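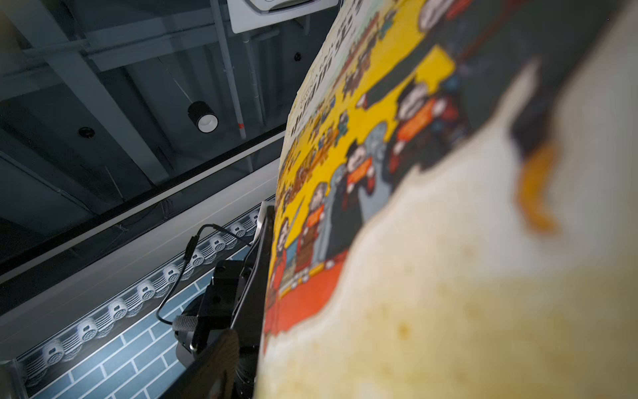 Progress report no. 2, Sturkwood paper room
25 Mar 2021
To: Kha Quan, Okodero small grants

Hi Kha,

I know you asked for a page and I'll try to stick to it, but there's a lot to tell since February!

The big news is that the illustrated sheets are finally moving. When I last wrote we were still arguing over how to store them, and now we have 55 of them cleaned, listed and laid in folders. My favorite so far is the one with the cartoon crowd on bright yellow (black hats, dark coats, everybody shoulder to shoulder over a big red-orange band). The thick outlines make it a joy to look at, and I'd love it for the cover of the booklet if you don't object. There's a line of tiny print on a cream strip near the top that I still have to copy into the list, so that one is only half entered.

The large sheets are slower than I told you they would be. They want to curl, and they need two pairs of hands on the table, which means I can only do them when Tín Sầm is in. Tín has been wonderful about it and has also rewritten our handling notes, so new helpers can start without me hovering over them. We've settled on one week under boards for anything that won't lie flat. I had planned on three days. That was too hopeful.

Money: we've spent $1000 on folders and boards from Tutport, plus $100 on soft brushes and blotting paper. The second box of folders came in the wrong size and Tutport is swapping it, no charge. I haven't touched the travel line at all, and I'd like to move it over to storage. Could you let me know if that needs a form?

Still to do: roughly 29 sheets, nearly all of them large, and then the captions. The Văn print shop has offered to hold a press slot for the booklet, but they'd like a page count from us before they put it in writing. I'll send them one as soon as the captions are drafted, and I'll copy you in.

If you want to come and see the sheets before they're all put away, please do, any afternoon is fine. Just ring first so I can clear you a chair.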